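Die gestreifte Decke

Gegen halb sieben, als der Tee schon bitter geworden war, hörte Yi-chun Fung aus dem Schlafzimmer ihrer Tante das Geräusch zum ersten Mal: ein kurzes Knacken, wie wenn jemand eine Walnuss in der Schürzentasche zerdrückt, und danach lange nichts.

»War das der Greifer?«, rief sie.

»Der Greifer macht solche Geräusche nicht«, antwortete Kam-wah Peng, und es klang so würdevoll, dass Yi-chun ihre Tasse abstellte und nachsehen ging.

Die Tante war ja eigentlich Schneiderin gewesen, vierzig Jahre lang, und hatte sich für die Firma Jalier nur deshalb gemeldet, weil man dort Leute suchte, die ordentlich falten konnten. Und falten konnte sie, lieber Himmel! Handtücher, Laken, Decken, alles mit diesem Werkzeug in der Hand, damit die großen Maschinen in Basosen es eines Tages von ihr lernten. 300 Durchgänge standen im Vertrag, und sie führte darüber Buch wie früher über ihre Knopfbestellungen.

»Er zwickt«, gab sie schließlich zu. »Seit gestern. Er geht zu, wie er soll, aber auf geht er erst, wenn er Lust hat.« 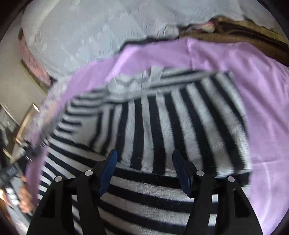 Was im Handbuch stand

Das Handbuch hatte 357 Seiten, und Yi-chun, die in der Familie nun einmal für alles mit Schrauben zuständig war, las davon 22, bevor sie die richtige Stelle fand. Bei verzögertem Öffnen, hieß es dort, sei die Arbeit sofort einzustellen und der Kundendienst in Kirncombe zu verständigen.

»Sofort«, las sie laut vor.

»Nach der gestreiften«, sagte die Tante.

Es kam, wie es kommen musste. Die Backen schlossen sich um den Saum, und mit dem Saum um die Kuppe ihres linken Zeigefingers, und dann besann sich das Ding und wollte nicht mehr. Kam-wah Peng schrie nicht. Sie sagte nur sehr leise den Namen ihres verstorbenen Mannes, den sie sonst bloß beim Bügeln erwähnte — und Yi-chun hebelte mit dem Stiel eines Teelöffels, bis es wieder knackte und der Finger frei war.

Er war blau, aber heil. Sie saßen danach nebeneinander auf der Bettkante, die Tante mit einem nassen Waschlappen um die Hand, und Yi-chun rief in Kirncombe an, wo ein sehr junger Mann 20 Minuten lang Fragen stellte. Ob Fasern im Gelenk seien? Yi-chun leuchtete hinein. Da saß ein kleiner Filz aus schwarzem und weißem Flor, fest wie ein Kirschkern, und dahinter eine Feder, die aus ihrer Rille gesprungen war.

Das Ersatzgerät kam im Februar, mit einer neuen Feder im Gelenk, die die Tante dreimal ausprobierte, ehe sie überhaupt etwas anfasste.

»Und du bleibst dabei«, sagte sie zu Yi-chun.

»Ich bleibe dabei.«
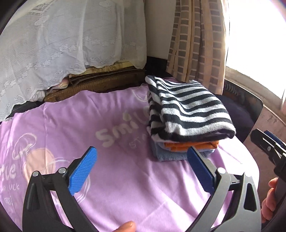 Auf der Decke mit dem großen »Smile«, neben dem Handtuchstapel.

Yi-chun blieb, bis es draußen dunkel wurde, und den Teelöffel hatte sie die ganze Zeit in der Jackentasche.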